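Notes for the Nistby talk, second session after lunch
Mending and keeping clothes in a small household

Slide 1. Title only. Wait for the door to shut. Say thanks to Ayten Ekinci for the invitation and for moving the start time. Mention that the handout is on the table at the back and that I will take questions at the end, but people can stop me if they can't hear.

Slide 2. How I came to this. I ran the repairs counter at Dondeo for a good while before I started teaching. Most of what came over the counter was ordinary: shirts, work trousers, school skirts. Very little was worn out. A button had gone, or a seam had opened, and the thing had sat in a cupboard until somebody decided to deal with it or throw it away.

Slide 3. The household record. This is the main part of the talk, so go slowly. Last year we asked people on the evening course to write down every garment that left their home and why. Between them they recorded 127 items. Go through the headings on the slide: outgrown, stained, torn, shape gone, didn't like it any more. The last heading was the longest. Torn came second from the bottom, and 23 of the items had nothing wrong apart from a missing fastening.

Say clearly that this was a small group who had already signed up for a mending course. It doesn't tell us what everybody does. Panagiotis Sarantis raised this when I gave a shorter version in July and he was right to.

Slide 4. Shirts. Start with the collar, as that is where a shirt usually goes first. Rubbing at the fold breaks the threads on the outside. On an older shirt you can often unpick the collar from its stand, turn it over and sew it back with the worn side underneath. Allow an evening for the first one. Pass round the sample with one half of the collar turned and the other half left alone.

Cuffs are harder to turn because of the buttonholes. If the edge is frayed, a narrow binding in matching cotton does the job. I used to say match the thread to the background colour. I now say match it to whichever stripe or check the stitching will land on, and if in doubt go slightly darker. 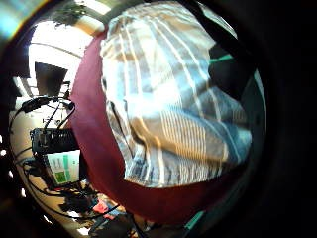
Patching a striped cloth. Cut the patch larger than you think you need, then slide it about under the hole until the lines meet. Pin it along one stripe first. Tack it before you trim anything. The usual mistake is to cut the patch neat and square at the start, and then there is no spare cloth to move. Stripes on the slant are more trouble, as the patch will stretch one way. Press it, don't drag the iron.

Where to find the patch: inside the hem, the back of the pocket, or the lower end of the tail if the shirt is worn tucked in.

Slide 5. Washing. Keep this short, last time it ran over. Main points:
Cooler wash for anything that isn't really dirty.
Do up zips, leave shirt buttons undone.
Don't fill the drum.
Mend before washing. A small hole comes out of the machine as a bigger one.

Someone will ask about tumble dryers. Answer: look at the fluff in the filter, that is your clothes. I don't use one, but I have a yard and not everybody does.

Slide 6. Storage. Knitwear folded, shirts hung, nothing packed so tightly that you have to pull it out. Moths: the people at Nikolovski sent me their leaflet and I have put copies out, but the basic advice is to clean things before they go away for the summer and look at them once in a while. Cedar smells nice. I wouldn't rely on it.

Slide 7. What to keep in the sewing tin. Hold up the tin. Needles in 2 sizes, thread in white, black, navy and a mid grey, small sharp scissors, a card of shirt buttons, pins, beeswax if you can get it. Mid grey covers more than people expect.

Slide 8. The repair table. Berkay Taşdemir and Þórarinn Juhl are running it on Sunday at the Atitz hall, doors at ten. It is free but they ask that things are clean. They had some 4 machines last time and there was a queue for all of them, so hand sewing is quicker if it's a small job.

If there is time: the story about the coat lining. If not, go straight to questions.

Likely questions. Is iron-on tape any good (for hems, yes, for a season). Can you mend stretch fabric by hand (yes, small zigzag stitches, don't pull tight). What did the course cost - ask Erhan Başaran, he has the new prices.

Collect the collar sample before people leave.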